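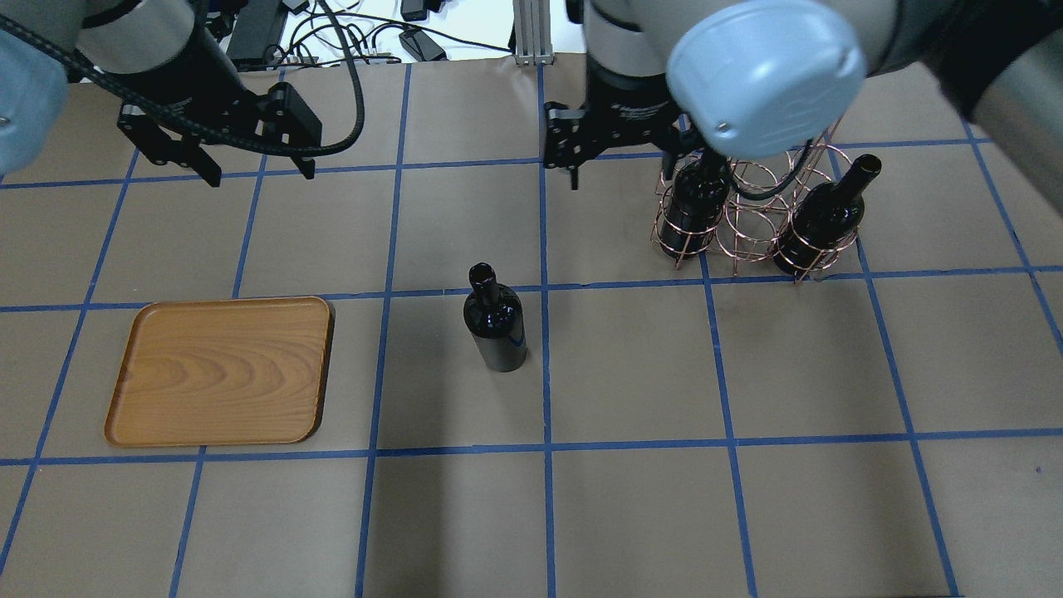
## Leave the lettering alone

September 9, 2020

I bought the new collected edition of Tunach last month, all 300 pages of it, and gave up on it before the end of the second chapter. The story is as good as it was when it ran in the back of a weekly. The drawing has been cleaned up and looks better than it ever did on newsprint. What put me off was the lettering, which has been taken out and replaced with a computer font.

Gellstead, who publish the book, mention this in a short note at the back. They say the original lettering was "uneven" and that the new text is "more accessible to a modern reader". I have read the note several times and I don't think either half of it stands up.

Yes, the lettering was uneven. It was done by hand, to a deadline, eight pages a week. The letters leaned when a character was in a hurry. When the old ferryman spoke, his words were small and sat low in the balloon with a lot of white above them, and you knew he was mumbling before you had read a word. In the new edition he speaks at the same size and weight as everyone else. On page 155 there is a shouting match in a stairwell which used to fill the top half of the page with black capitals. The balloons are still that big. The words inside them are now so small that they look lost.

That last point is a practical one and I'm surprised it got past anyone. Balloons are drawn to fit the words. If you change the words, or the size of them, you have to redraw the balloons or live with the gaps. Gellstead have lived with the gaps.

As for the modern reader, I would like to see some evidence that this person exists. I lent my old copies to my niece when she was 11 and she had no trouble with them. Children read hand lettering in picture books all the time. There are people who find it hard going, and for them a digital edition with a plain text option would be a real help. I'd be glad to see one. It doesn't need the printed book to be changed for everybody.

I suspect the true reason is translation. If the English text sits on its own layer in a font, it is quick to lift out and drop in French or German. That is a fair thing for a publisher to want, and it saves money. But the foreign editions could have been made that way while the English one kept the lettering it was drawn with. The original pages exist. They were scanned for this very book.

It can be done properly. Griltix brought out Ahmadpour in January, a strip of much the same age and in much worse condition. Where the lettering had faded they had it redrawn by hand, over the old pencil lines, and they list the 44 panels they touched so that anyone who cares can check. The book cost a few pounds more than the Gellstead one. I paid it without thinking twice.

Lettering gets treated as a kind of packaging, something that carries the script and can be swapped when a better sort comes along. Reviewers hardly mention it, and I include myself, as I wrote about comics for years before I gave it a full paragraph. Yet it takes up a good part of every page. It was put there by someone with a pen who had read the script and decided how each line ought to sound.

A second volume of Tunach is due next year. I've written to Gellstead asking them to keep the original text in it, and had a polite reply saying that the two volumes need to match. I shall be looking for the old weeklies instead. They are yellow and they tear at the staples, and most of mine are missing the back page.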